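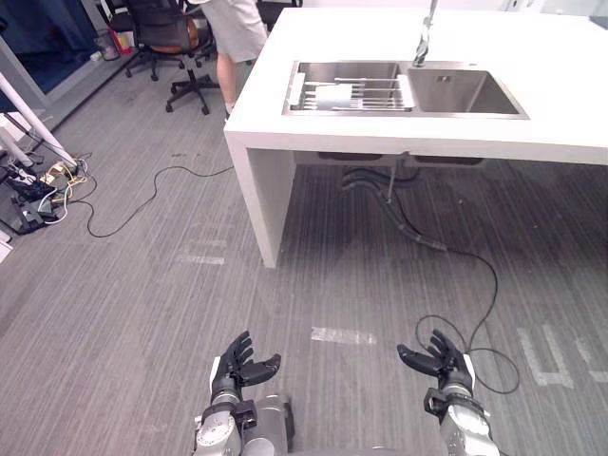
Consuelo Salazar
Owner Guides, Clegg Kitchen Mills

Section 3: Setting Up Your Cerileck Hand Mill and Grinding Your First Flour

Welcome to the fun part! By now you have unpacked the Cerileck and checked everything against the parts list in Section 2. This section takes you from a pile of clean parts to a bowl of fresh flour. Set aside an unhurried morning for it, put on some music, and have a cup of cheap white rice ready (you'll see why in a minute).

If you bought the mill with the Tamis sieve set, keep that nearby too. You won't need it until the end.

Before you start

You will need:
The mill body with clamp
Crank handle and handle bolt
The two burrs, one fixed and one turning
Hopper
Adjusting knob
Small hex key (taped inside the lid of the box)
A soft dry brush
A cup of plain white rice, not the instant kind
Wheat berries or another dry grain
A wide bowl

Caution: The burrs have sharp teeth. Hold them by the outer edge, and keep children's fingers out of the hopper and away from the throat of the mill at all times.

Caution: Never wash the burrs in water or put them in the dishwasher. They are made from bare steel and will rust, sometimes overnight.

Choosing a spot

1. Pick a table or counter with a solid edge that sticks out far enough for the clamp to get underneath. Run your hand along the bottom first. Some counters have a strip of trim there that leaves the clamp nothing flat to push against.

2. Stay well clear of the sink. Flour and splashes are a miserable mix, and a damp burr will glaze over with paste before you have filled the bowl.

3. Stand where you plan to stand and swing your arm in a full circle, as if you were turning the crank. If your knuckles brush a cabinet or your elbow bumps the wall, move over a little and try again. I skipped this with my first mill and had a very sore knuckle to show for it.

Clamping the mill

4. Wipe the surface dry and lay one of the rubber pads where the mill body will sit.

5. Set the body on the pad, slip the second pad between the clamp foot and the underside of the counter, and turn the clamp screw until it's snug.

6. Push the top of the mill forward, back, and to each side. A tiny bit of give is fine. If the whole thing slides or tips, tighten the screw another quarter turn and test again.

Note: Hand tight is tight enough. Pliers will crack the screw handle, and the warranty doesn't cover it. (Every May we get a small wave of letters about this. Please don't be one of them!)

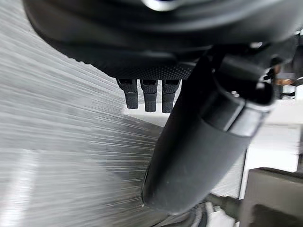 The rubber pads do more work than any other part of the clamp, so it's worth keeping them in good shape. They wear smooth over time, and once that happens you can crank down on the screw all day and the mill will still creep toward you. Replacement pads come in packs of 2, or you can cut your own from sheet rubber if you have some in the garage. For homemade pads, look for a fine dotted surface all over, something like the stippled texture on that black band along the lower rim of the housing in the photo, and skip anything with a few big raised lumps. Lumps leave the mill rocking on high spots. Cut each pad a touch larger than the clamp foot, round off the corners with scissors, and put the textured side against the counter. When flour gets packed into the texture, a dry toothbrush brings it right out.

Fitting the burrs

7. Slide the fixed burr into the mill head with its teeth facing you. Turn it slowly until you feel the two pins drop into their holes. It should sit flat with no gap behind it.

8. Push the turning burr onto the shaft, teeth facing the fixed burr. There's a flat on one side of the shaft and a matching flat in the burr, so it only goes on one way. Wiggle it, don't force it.

9. Thread on the adjusting knob and turn it clockwise until the burrs just touch. You'll hear a light scrape if you move the shaft by hand. Back the knob off one full turn.

10. Attach the crank with the handle bolt and snug it with the hex key.

11. Press the hopper into the top of the mill until it seats.

Note: If you have an older mill with Rusitz burrs, steps 7 and 8 are reversed. The turning burr goes in from the back. Your burrs are still good and we still love them, but don't mix one old burr with one new one, as the teeth don't line up.

The rice run

New burrs carry a thin film of oil and a little steel dust from the factory. Rice cleans both away beautifully.

12. Put your bowl under the mill and pour in the cup of rice.

13. Turn the crank clockwise at an easy pace until the hopper is empty. The first rice flour may look gray. That's normal.

14. Throw this flour away. Don't eat it, and don't feed it to the chickens either.

15. Look at what came out last. If it's still gray, run another half cup. If it's clean and white, brush out the mill and move on.

Your first real flour

16. Pour 800 grams of dry wheat berries into the hopper in batches. The hopper will hold 950 grams if you heap it, but a heaped hopper sheds grain all over the floor as soon as you start to crank.

17. Leave the knob at one full turn open and grind the whole batch. You'll get cracked wheat, which makes a wonderful hot breakfast. Stop there if you like!

18. For flour, tighten the knob by half a turn and put the cracked wheat back through. Two passes are much easier on your shoulder than one fine pass.

19. Rub a pinch between your fingers. It should feel like fine beach sand with some softness behind it. Tighten the knob a hair at a time until you like what you feel.

20. Stop if the crank suddenly gets very hard to turn. Open the knob, let the burrs clear, and tighten again more gently.

Caution: Don't turn the crank for long with an empty hopper and the burrs touching. Steel against steel dulls the teeth quickly.

Caution: This mill is for dry grain and dry beans only. Nuts, flax, coffee, and anything oily will gum up the burrs, and you'll be scraping for an hour.

Sifting with the Tamis set

Whole flour straight from the mill is lovely in pancakes, muffins, and crackers. For a lighter loaf, sift some of the bran out.

21. Set the coarse Tamis sieve over a clean bowl and add a few scoops of flour. Don't fill it past halfway.

22. Hold the rim with both hands and slide it side to side in short strokes. Patting the mesh with your palm feels faster, but it stretches the mesh.

23. Tip the bran left on top into a jar. It's great for dusting proofing baskets or stirring into oatmeal.

24. Repeat with the fine sieve if you're after cake flour. This is slow going. I usually do it with the radio on, and I think the cake is worth every minute.

Putting it away

25. Open the knob, take off the turning burr, and brush both burrs and the throat. Get into the corners where flour likes to hide.

26. Wipe the outside with a barely damp cloth and dry it right away. Keep the cloth off the burrs.

27. Put the mill back together with the burrs backed off so they don't touch. Loosen the clamp if you're leaving the mill on the counter, and your rubber pads will last longer.

Fresh flour smells sweet and a bit grassy, and it's at its best the day you grind it. Keep any extra in a sealed jar in the freezer for up to 3 months. Let it come back to room temperature before you bake with it.

For stuck burrs, squeaks, and flour that comes out warm, go to Section 4.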